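Section 4: Setting Up the Wrist Camera and Running Your First Planned Approach

If you've made it through Section 3, you have Plondero installed, the simulator opens without complaining, and the arm sits in its home pose. Good! This section gets the wrist view talking to the planner. I do this on every fresh machine, and it usually eats one coffee, maybe two if I forget to source the workspace (I always forget to source the workspace).

You'll need:

The Plondero viewer and the command console, both open
The Altuston planner package, same release as your viewer
The puzzle scene file from the starter bundle
A text editor for the config file

4.1 Start the camera node

1. Open a console and source your workspace. If you skip this, step 3 fails with a message about a missing plugin, and you'll spend a while hunting for a plugin that's sitting right there.

2. Load the puzzle scene and let the physics settle. The status light in the lower toolbar goes from amber to green.

3. Start the wrist camera from the Sensors menu, or type plondero sensor start wrist if you'd rather stay in the console. I like the console because I can just hit the up arrow next time.

4. Open the wrist view and drag it somewhere big. The little docked version is fine for checking that frames are coming in, but you can't judge anything fine in it.

5. Send the gripper its open command and wait for the console to print "jaws: open".

At this point you want both fingers in view and a clear gap between them. Don't worry about finding the puzzle piece yet. Where the wrist is pointing is a separate matter, and plain background between the fingers is perfectly okay for the checks in 4.2.
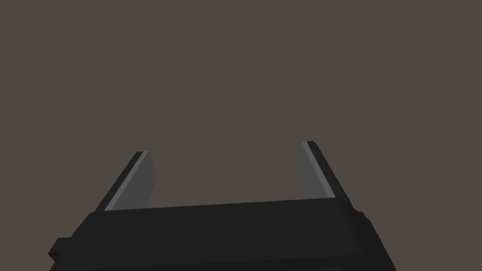 6. Leave the view running and look at the frame counter in the corner of the viewer window. It should keep climbing. If it sticks, stop the sensor, start it again, and only then go looking for bigger trouble.

Note: The viewer draws hard, slightly stair-stepped edges by default. You can turn on smoothing under View, but I leave it off while I'm setting up. Smoothing is applied to the viewer only and never reaches the perception node, so a pretty picture on screen can fool you into thinking the detector has better input than it does.

4.2 Mask out the gripper

The perception node looks at every pixel you give it, and that includes the gripper's own fingers. Left alone, it will happily report the inside of a finger as a nice flat object right in front of the camera. I once watched it plan a grasp on its own left finger three times in a row before I caught on – the planner kept rejecting it, of course, but the log was a mess.

1. In the config file, find the block called self_mask and set enabled to true.

2. Set margin to 2. The value is in pixels, and it grows the mask outward a little so the thin bright edges along the fingers get covered too.

3. Save, then reload the config from the console with plondero config reload. No need to restart anything.

4. Turn on the mask overlay in the viewer. The housing and both fingers should be tinted all the way across, including the bits that stick out at the ends of the housing. Those little bits are easy to miss, and they cause false detections down in the corners.

5. Open and close the jaws once with the overlay still on. The tint should follow the fingers. If it stays put while the fingers move, your joint states aren't reaching the mask, so go back to 3.6 and check the topic name.

Caution: Don't crank the margin up to make a stubborn detection go away. Anything over 19 starts eating into the gap between the fingers, and that's exactly where you need to see the part during the last stretch of an approach. If you're tempted to go that high, the camera mount offset is probably wrong. Fix that first.

4.3 Pick a look pose

A look pose is just a saved arm position that gives the wrist camera a useful view of the work surface. The starter bundle ships with one called look_default, and it's fine, but I'd make your own. You'll learn a lot about how the arm moves.

1. Jog the arm with the sliders until the work surface comes into the wrist view. Go slowly on the wrist tilt. A small change there swings the view a long way.

2. Bring the puzzle piece into the gap between the fingers. It doesn't need to be dead center, but keep it well clear of the mask on all sides.

3. Check that you can see the whole outline of the piece, knobs and notches included. The detector matches on the outline, and a hidden knob costs you a lot of confidence.

4. Leave the jaws open. The planner assumes open jaws at the start of an approach and will stop with a polite error if they aren't.

5. Save the pose with plondero pose save and give it a name you'll recognize next month. (Mine used to be called test, test2 and test2b. Please be better than me.)
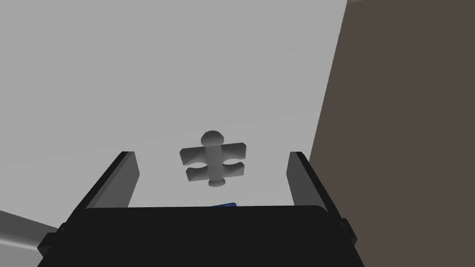
6. Run plondero detect once. You'll get one line for each thing it found, with a label, a confidence from 0 to 100, and the number of outline points it used. On my setup the puzzle piece comes back with 2,272 points. Yours will differ a bit with pose and resolution, and that's fine so long as it doesn't jump wildly between runs with the arm standing still.

Note: Objects that are mostly hidden behind the housing may show up as "partial" or may not show up at all. The planner skips partials when it's choosing a target, but it still treats them as things to stay away from. I'd leave that setting alone. It makes for a few longer paths and saves you from a lot of silly collisions.

Note: If the detector labels part of the work surface as an object, look at the region setting. By default it searches everything in view, including whatever lies past the edge of the surface. Drawing a region with the polygon tool takes a minute and clears up most of this. Click the corners, press Enter, done.

4.4 Plan the approach (without moving!)

Okay, the fun part. We're going to ask for a path and look at it before the arm goes anywhere.

1. Set the mode to Preview in the planner panel. Double-check it. The Execute button is right next door, and I have opinions about that.

2. Choose the puzzle piece as the target by clicking its row in the detection list.

3. Set the approach direction to "from look pose". The other choices are handy later on, but this one keeps the piece in view for the longest time, so you can see what the planner is thinking.

4. Press Plan. The ghost arm will run through the path in the main window. Watch it at least once at half speed.

5. Read the planner's summary. You're after a line that says "clear". If it says "tight", the path works on paper but passes closer to something than your safety margin allows.

If you get "tight" over and over, try the Lukáč smoother in place of the standard one. It's under Path, then Method. It's slower to think, but it tends to find wider routes around nearby objects, and on a first run I'd take slow over twitchy any day.

6. When the preview looks right, save the plan. Don't execute it from the preview window. We'll do that in Section 5, once the stop button has been mapped and tested.

Caution: A saved plan doesn't update itself when objects move. If you shift the piece, reload the scene or change the look pose, throw the old plan away and make a new one. The file will still load without any warning, and that has bitten me more than once.

4.5 If something's off

"No target found", but I can see the piece. Check the confidence cutoff. It ships at 39, and a piece seen from a steep angle can fall under that. Move the arm to a better look pose before you lower the number.

The piece is found, then lost, then found again. Usually the mask margin is touching the outline. Turn the overlay on and jog the arm until there's clear space between the tint and the piece.

The ghost arm starts in the wrong place. The planner is using an old joint reading. Press Sync in the planner panel and plan again.

The wrist view freezes as soon as planning starts. You're probably running the viewer and the planner on the same thread. Open Preferences, then Performance, and tick "separate planner process". I have no idea why this is off by default.

Everything works but the log fills up with Trinent warnings. Trinent is the layer that passes messages between the sensor and the planner, and it grumbles whenever a frame shows up late. A few of these at startup are normal. If they keep coming, drop the wrist camera to half rate and reload the config.

Before you go on to Section 5, keep a copy of your config file and your saved look pose somewhere outside the workspace folder. The updater clears that folder, saved poses included.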